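House Rules for Two Arms

Most of what has been written about robot safety concerns large machines behind fences. The small bench arm, light enough to be carried under one elbow, has received far less attention, and the firms and workshops that use it have been left to write their own rules. Some have done so on a single sheet taped to a door. Others have nothing at all.

Hawthorne, a shared workshop with six two-arm cells, took up the question last August after an internal review of its daily logs. The review covered 874 entries. Of these, 471 concerned a stop that an operator had called by hand, and in most cases the entry did not say why. The result was a set of written rules known in the building as the Sudach Practice, after the room in which it was drafted. It has been in force for all staff and visitors since the start of the year.

"We had good people making good decisions and leaving no record of them," says Brittany Chisholm, who led the drafting. "A rule that lives in one person's head goes home with that person at night."

The Practice is short. It begins with the limits of the cell and works inward to the task. Each cell must have a back wall and two side walls. Each arm must be fixed to the frame of the cell and never to a loose board or a clamp. Nothing may be placed on the table that does not belong to the task listed for that session.

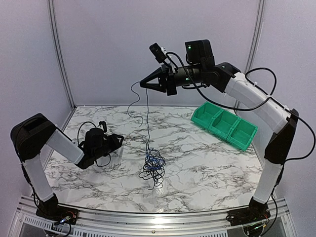 The task list itself is graded. Rigid blocks and cups fall in the first grade, and an operator may run them after a morning of instruction. Cloth and paper are in the second. Wire and cable are in the third, together with anything else that can hold both arms at once. An operator must complete 100 supervised runs in the second grade before being signed off for the third.

The grading was the most disputed part of the draft. Several members of the staff felt that a handful of thin wire could not deserve more caution than a solid block of wood. The drafters took the opposite view. A block that is dropped stays where it falls. A length of wire can wrap a finger, pass behind a wrist, and pull against an arm that has been told to move away. The forces are small, but the motion is hard to foresee, and the equipment is easily strained.

Clifford Bélanger, who trains new operators, asks them to untangle a knot of cord by hand before they touch the controls. He then asks them to do it again with two fingers of each hand. "They slow down at once," he says. "That is the speed I want to see from the arms."

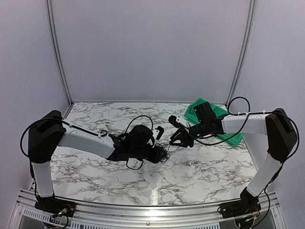 Rules for Shared Space

The fourth section of the Practice deals with the area that both arms can reach. Its language is plain. The two grippers may work close together, but only one may be closing at any time. When one arm is holding, the other approaches from the side and at the lower of the two speed settings. If the operator loses sight of either fingertip, both arms stop.

Storage bins are to stand outside the shared area wherever the table allows it. Where an arm must pass over a bin, the path is to be checked with the bin in place before the session begins, and the bin may not be moved afterward without a second check. The earlier custom at Hawthorne was to shift bins whenever they seemed to be in the way. The logs showed that operators often forgot they had done so.

The Practice also sets out who may speak. One person runs the session and one person watches. The watcher may say "stop" at any time and does not have to give a reason until the arms are still. The reason is then written in the log before work resumes, in words that a reader from another shift could follow. "Felt wrong" is accepted as an entry. A blank line is not. 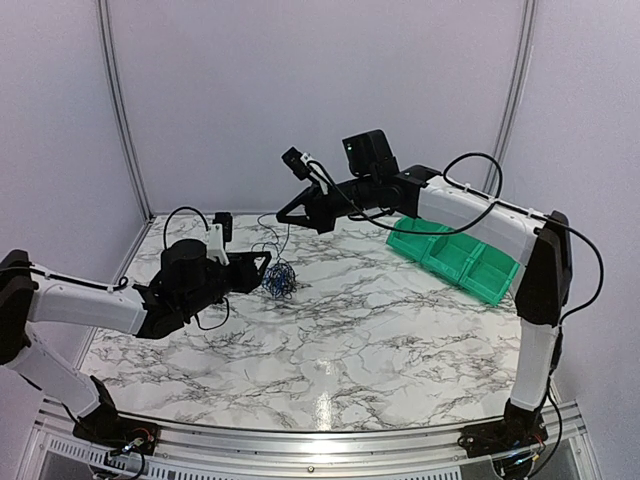 Two arms at work over a knot of blue wire, with the green bins toward the back right of the table.

Cables receive a section of their own. An arm carries its own wiring, and a task that involves loose wire places two kinds of cable in the same small space. The Practice requires that the arm's wiring be tied along its links with enough slack for the full range of motion, and that each loop be checked at both ends of that range. Ties are inspected at the start of every shift. A missing tie closes the cell until it has been replaced.

Task wire must be free of bare ends and may not be connected to anything. It is kept in labeled bags when it is not in use. Operators are told to handle it with the arms held, meaning that power is on but motion is locked by the key. Reaching into a cell with the key in the run position is the one breach that leads to the loss of an operator's sign-off, and the drafters declined to add any exception.

The section on snags drew on the experience of Drundetti, a parts supplier that had been using similar arms for sorting and that shared its own notes with the drafters. Its advice was to forbid the natural response. An operator who sees a strand caught on a finger will usually try to shake it free or pull the arm back. Under the Practice, the arm is first brought to rest, the gripper is opened in small steps, and the wrist camera is used to see where the strand runs before any further move is made.

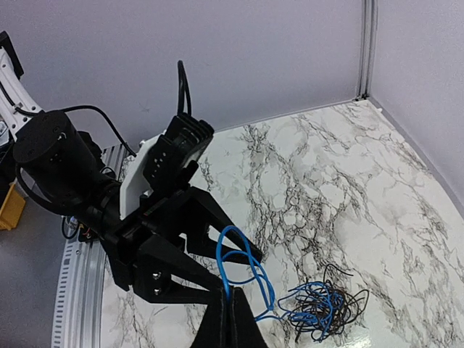
If the strand does not come away after two attempts, the session ends and the wire is removed by hand under the key lock. The attempt is logged as incomplete. Ms. Chisholm considers this an important point, and one that took some time to settle. Operators had been reluctant to record a run as incomplete when a third or fourth attempt might have finished it, and the old records therefore showed more success than the work deserved.

Not everyone at Hawthorne is satisfied. Some operators find the watcher rule costly on a quiet shift, when two people must be present for a task that one could manage. Others would like the speed settings to be stated as figures in the Practice itself, in place of the present reference to the sheet posted at each cell. Mr. Bélanger supports the second request. He notes that the sheets have been revised twice and that one cell was still showing an old copy in the spring.

A revised text is being prepared. It will add a section on training records and a separate page for the cell called Dada, where the newest operators do their supervised runs and where the drafters intend to keep the lower speed setting in force for all grades. Comments from staff will be received through August, and the present rules remain in effect until the new text has been signed.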